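Home | News | Past Issues | Recipes | Contact

2019-06-02

From the Visstead Letter: The Long Way Around to a Good Loaf of Rye

A good many of you wrote in after the April issue asking what had happened to the bread column, and I'm touched that anyone noticed it was missing! The short answer is that I had been making bad rye for weeks and didn't feel I had any business telling other people how to bake. The long answer is the rest of this item, so pour yourself a cup of something.

I grew up on rye. My grandmother's came out of a black pan with a dent in one side, and it was sour and dark and so heavy that you could have propped a door open with the heel of it. We ate it with butter and radishes, and in the winter with cold beans, and I never once thought to ask her how she made it. By the time I wanted to know, all I had was an index card with the word "rye" on it, an oven temperature, and a grease spot where the rest should have been.

So for years I made what I'd call a polite rye, mostly white flour with a handful of dark for color and some caraway seeds on top. It's a fine sandwich bread and I won't hear a word against it. But this spring the mill over in Hunness started selling whole rye flour again, stone ground, in the big paper sacks, and I got ambitious and brought one home (22 pounds of it, which looked smaller in the store).

My first few loaves were bricks. The next two had a lovely crust and a hollow under it big enough to keep a mouse in. I was treating the dough like wheat, you see, kneading it and kneading it and waiting for it to turn smooth and springy, and rye just doesn't do that. It stays sticky. It feels like wet clay from start to finish, and the more flour you throw at it to make it behave, the drier the bread will be. What you want is a wet hand, a stout spoon and a little patience. Mix it until there are no dry patches, scrape it into a greased pan, smooth the top with your palm, and leave it alone.

The starter matters more than I'd understood, too. Mine had been living at the back of the refrigerator on a diet of white flour whenever I remembered it. I moved it to the counter and fed it nothing but rye, morning and evening, and before the week was out it smelled like apples and was climbing out of the jar. If yours smells like nail polish, it's hungry. Feed it and don't give up on it.

For one loaf I use 345 grams of rye flour, most of a cup of lively starter, a good spoonful of salt and enough warm water to make something like thick oatmeal. A little molasses if you like it dark. Let it rise until you see small pinholes opening on the top, and then get it into a hot oven right away, even if supper isn't cleared. Waiting any longer is how I came by the hollow.

Then comes the hardest part for an impatient household, when you have to let it sit a full day, wrapped in a towel, before you cut it. I cut one warm and the knife came out looking like I'd been spreading glue. The next morning the same loaf was a different bread altogether, moist and close and sour enough to make your jaw tingle. It keeps for a week easily, and I think it's at its best on the third day, toasted, with plenty of butter.

Several of you have asked if the oven at the Covavo hall will be lit for the summer bake. It will, and there's room for everybody's pans as long as you put your name on the bottom in something that won't burn off. Bring your loaves already risen if you can, or bring them cold and let them come up on the tables while we visit. Spare rye starter will be on hand for anyone who wants to take some home, so please bring a clean jar with a lid.

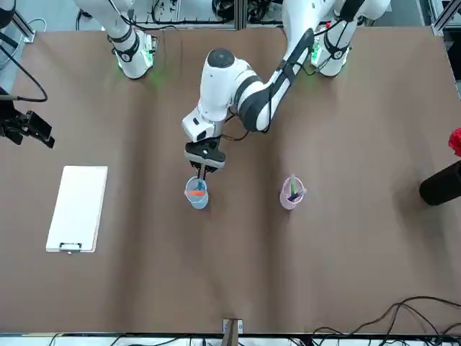
I'd also love to see your own family cards and clippings, grease spots and all, particularly if there's an old rye among them. Mine still just says "rye," but I've written the rest in underneath in pencil, and I'll copy it out for anyone who asks.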